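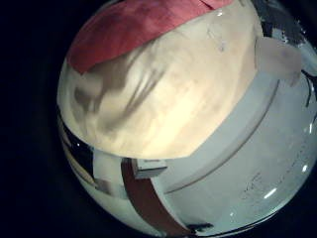 Photo: Stivow

Yellowing on old cream ABS housings: can it be reversed without streaks?

Posted in Repair and Restoration > Plastics

kistier_bench
Joined in May, 14 posts

I have a set of desk equipment housings from the same production run, all molded in cream ABS. The tops have gone noticeably yellow. The undersides, which sat against the desk, are still close to the original color. I want the two halves to match again before I reassemble anything.

So far I have washed the parts in warm water with dish soap and wiped one test area with isopropyl alcohol. The soap took off a lot of grime. The alcohol changed nothing, so I assume the color is in the plastic and not in a film on top of it.

I have read about hydrogen peroxide and UV light. The accounts do not agree on strength, time or temperature, and several people ended up with pale streaks that they could not even out. I would like to know:

what strength to use
whether to use cream or a liquid bath
whether fine scratches should be sanded before or after
whether the yellow comes back

The parts have a light molded texture that I would like to keep. I have a shaded porch, a UV lamp and a plastic tub large enough for the biggest shell.

3 replies, sorted by votes

Riltden
Moderator

Your alcohol test is a fair indication. Yellowing of this type is a change in the surface layer of the plastic, caused by light, heat and oxygen over many years. Solvents will not lift it. Do not try acetone, which attacks ABS and will flatten the texture wherever it touches.

Streaks come from uneven contact. With cream, the layer dries out in some places and stays thick in others, and the thin spots stop reacting first. If you have a tub that fits the part, use a bath. Cream is for shells that are too large to submerge.

My procedure for a bath:

Strip the part completely. Remove metal inserts, springs, labels and any foam. Peroxide will rust steel screws and can lift printed logos, so test a logo in a corner first or leave that part out.

Wash with dish soap, rinse and dry. Skin oil left on the surface gives you fingerprints in the final color.

Use peroxide in the 6 to 12 percent range. Stronger solutions work faster but leave less room for error, and the burns are unpleasant. Wear nitrile gloves and eye protection at any strength.

Submerge the part fully. Shells trap air under ribs and inside corners, and the trapped pocket will come out as a yellow patch with a sharp edge. Tip the part until the bubbles stop, then weigh it down with a glass jar filled with water.

Put the lamp over the tub and turn the part every 2 hours. Keep the liquid below 50 C. A thin shell can warp if it gets hot while it is leaning on something.

Do not seal the container. Peroxide gives off oxygen as it breaks down, and a closed lid will bulge or pop.

Stop a little before you think it is done. Wet plastic looks different from dry plastic, so take the part out, rinse it, let it dry and compare it with the underside in daylight. You can always put it back. Overexposed parts get a chalky bloom that is much harder to deal with than the yellow.

On sanding: if the texture matters, do not sand. Wet 2,000 grit will soften a scratch, but it also polishes the peaks of the texture and leaves a shiny spot that catches the light at a low angle. I would start at 1,000 only on smooth parts with deep marks. If you must do it, do it before the bath, so that the whole surface gets the same exposure afterward.

As for the color coming back, it can. I have parts that held for years in a closed cabinet and parts that turned again in one summer near a window. Storage matters more than method.

fitzgerald_parts

just paint it. satin cream spray, two light coats, done in an afternoon. nobody is going to look at it that closely

tub_and_lamp

Mostly agree with Riltden. Two additions from my own batches.

Parts from one run do not always yellow at the same rate, and flame retardant content is usually blamed for that. Treat each shell on its own schedule. I pulled one after 127 minutes and its matching lid needed most of a day under the same lamp.

If you already have streaks from cream, a full bath will often even them out, because the pale areas slow down while the yellow ones catch up. It does not work on chalky bloom. For bloom I have had partial results with a very small amount of plastic polish on a soft cloth — test it inside the shell first — and it tends to fade again after a few weeks.

Painting is a valid choice if the part is already damaged. It fills fine texture, though, and it is difficult to remove from ABS without hurting what is under it. I would keep it as the last resort.

kistier_bench

Thanks. I will run the smallest lid in a bath on Thursday and leave the scratches alone for now. The logo is on a separate badge, so that part stays out.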